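Sollach Users' Forum > Operations and Safety > Fault reports
Thread: Right gripper releases early during bottle clearing

dornness_lab
27 Aug 2019

We wish to report a recurring fault on our two-arm cell at Dornness. The task is the clearing of plastic bottles from the table into a wastebasket. Over a run of 2,000 cycles, the right gripper opened before the release point on 200 occasions. No person was inside the cell and no injury resulted. The first early release was logged at cycle 1,751 of the previous run, on the same arm. The left arm has completed the same programme without a fault.

Has any other site recorded this behaviour?

flasik_support
Thank you for the report. Please confirm whether the cable to the right gripper was replaced before the fault began. A cable with too little slack may pull on the connector when the arm is at full stretch, and the gripper will then lose its closing signal for a moment. We advise that the cell be taken out of service until the connector has been checked.

mgr_cells_north
I do not agree that the cable should be the first suspect. We had a similar fault last September and spent 400 hours of running time on cables and connectors. The cause in our case was the grip force setting. Empty bottles give way under the fingers, the controller reads this as a lost object, and the gripper opens. I would ask the original poster to state the force setting for each arm.

flasik_support
The setting should certainly be recorded. However, a fault confined to one arm does not fit well with a setting shared by both, and a loose connector carries the greater risk. The order of checks we gave should stand.

godinho_safety
May I remind all parties that an early release is a dropped object and should be entered in the site safety log, whatever the weight of the object. Godinho requires this for every cell on its premises. The entry should be made before any parts are changed.

dornness_lab
The safety log entry has been made. In answer to the questions above, the cable was not replaced, and the force setting is the same on both arms. The cell will remain out of service for normal work. We will inspect the connector first and then repeat the run at a lower force, and the results of both checks will be posted in this thread.

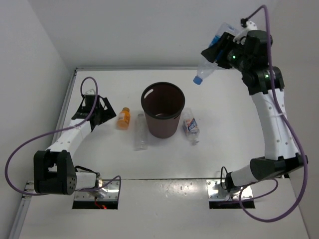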